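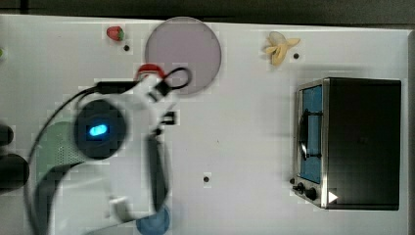
[Trarnent-staff] Re: The arm on the practice table, and our hours
From: Kerstin Bauerfeind
To: trarnent-staff

Dear Antonina, dear everyone,

Thank you for writing, and sorry I've been slow. I started a reply at lunch, got called down to the wash-up, and then it was gone four o'clock before I sat down again. I'll put your message in here for those who joined the list after February:

Antonina Prokopenko wrote:
> Hello all. I've worked in the Skurbridge kitchen for 13 years and I would
> like to hear it plainly from somebody. If the arm learns to put
> plates and mugs away and to load the little oven, what is left for
> the afternoon shift? I'm not against it. My wrists would be very
> glad of it! But I was told "your job will change" and that is all I
> was told. Also, who tidies the practice table? Last week I
> was down for it twice and it wasn't on the rota.

These are fair questions, and I'll do my best with them.

The afternoon shift stays. Plornura have put that in writing up to the end of the trial, and I have asked them (twice now, and I'll ask again) what they intend afterwards. What does change is the middle of the shift. At present we each spend a good hour on returns, and you know as well as I do what that does to your hands. If the arm takes over part of that, the hour goes to prep and to the counter, at the same pay. I'd like it to mean a proper sit-down break as well, and I've said so.

As for the practice table, you're quite right, it should have been on the rota from the start. It's real work, setting out the crockery and the toy fruit and minding the arm, and it needs somebody paying attention the whole time. From now on it counts as a duty of its own, 60 minutes at the most, and then you swap with someone.

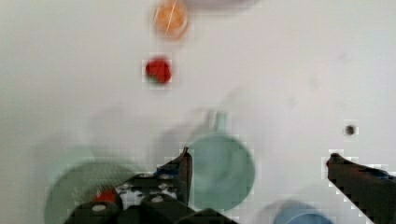
Trarnent-staff Digest, Vol 3, Issue 286

I had my first go at the table myself last month and I was surprised how much I enjoyed it, although I came away more tired than I'd expected. You find yourself willing the thing on, like watching a child with a spoon! The strawberry gave me a lot of trouble. I kept wanting to reach in and move it an inch to the left, and of course you mustn't, you stop the arm first, every time. Please do keep to that, even when you're in a hurry and it looks as if it's only thinking.

Two small things while I have you all. Kravets are sending someone to go through the stop button with the morning people, who missed it before, and anybody else who'd like a second run at it is very welcome to come along. And if you've noticed something about how we clear a table that the engineers haven't asked about, such as which way you turn a mug handle so the next person can grab it, do write it down for me. Antonina, you especially. You've got more of that in your head than the rest of us put together, and I'd like your name on it when it goes to them.

I'll bring Plornura's letter to the staff room and pin it up by the kettle so you can read it for yourselves.

Warmest wishes to you all,
Kerstin

_______________________________________________
Trarnent-staff mailing list
To leave the list, reply with "leave" in the subject line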